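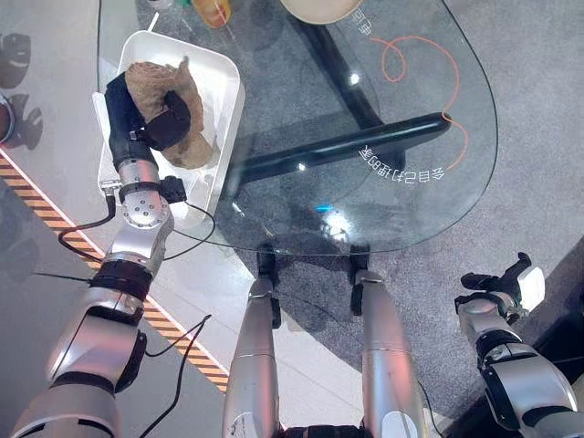 Does a glass table really need a checklist of its own, one of our readers in Drukthorpe wonders, when a quick wipe and a look around has always done the job? Well, maybe not every day! But I do love a list, and the Vurncombe lounge gets its proper going-over on Monday, March 3, 2025, so bear with me.

Glass table and surroundings, Vurncombe lounge

1. Rim of the glass. Run a finger slowly all the way around (gently, please) and feel for chips.
Comment: Good all around. I went twice, being fussy.

2. Metal base. Look down through the top at the black bar, then give the table a soft push.
Comment: A tiny wobble on the carpet, and I'd like it looked at again in May.

3. White tray. Lift it to move it, never slide it, and check underneath for grit.
Comment: Clean. Do put it down well in from the edge, though.

4. Crumpled paper or cloth. Shake it out over the bin before you put it away or throw it out, in case something small is hiding in the folds.
Comment: Please keep doing this, even when you're in a hurry. 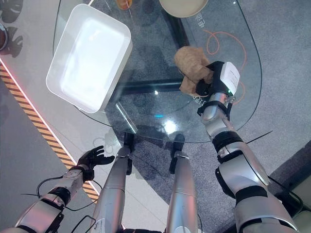

5. Cables. Follow each one with your eyes from end to end, and move any loop that sits where feet go.
Comment: Still my biggest worry in this room, I'm afraid. The Trorneck sheet asks for 90 cm of clear walkway and I'd happily settle for that.

6. Plates and small things. Set them down softly, and clear them before wiping the glass.
Comment: Fine. The Lougher room is next, with the same sheet and a fresh cloth.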